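Dronine Handset D2: remote driving and route teaching for outdoor mobile robots

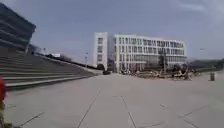
The D2 is a two-stick handset for driving a wheeled or tracked robot by remote control and recording the drive as a route it can repeat. It works with any base that runs the Kemico motion controller, version 5 or later. A tablet is not required.

How teaching works

Switch the robot to Teach and drive the route at the speed you want it repeated. The left stick sets speed and the right stick sets heading. Press the side button to drop a marker wherever the robot should stop, turn on the spot or wait for a signal. Markers can be moved afterward on the handset screen, but the path between them can only be changed by driving it again. You can re-drive one section and keep the rest.

For short moves, such as lining up with a dock, put the base in Free and push it by hand. The wheel encoders record the move and it is saved as part of the same route.

Open ground

Paved squares and wide walkways give a robot few nearby surfaces to measure against. Drive these stretches slowly the first time, and drop a marker at each change of direction. If there are steps along one side, record a keep-out line by driving parallel to them at a safe distance and holding both shoulder buttons. The robot will not cross a keep-out line in Repeat. It can cross one in Teach, so the operator must watch the edge.

Specifications

Range, clear line of sight: 200 m
Route memory: 3000 markers
Battery life: nearly 19 hours
Stop control: latching, on top of the handset
Use with gloves: yes, sticks and side button
Charging: USB-C, cable included

In the box

Handset, neck strap, receiver, receiver bracket, charging cable, printed quick guide. Mounting screws for the Vikholm base are included. Other bases use their own.

Before you order

The receiver needs a free serial port. Older Talpur bases have only one, and it may already be in use by the bumper board. Send a photo of the connector panel to Samina Mirani in sales and she will check it for you.

Operator training is a half-day session at your site, taught by Tariq Zaidi or Sayaka Tsuchiya, and is priced separately. Replacement sticks and straps are on the Spares page.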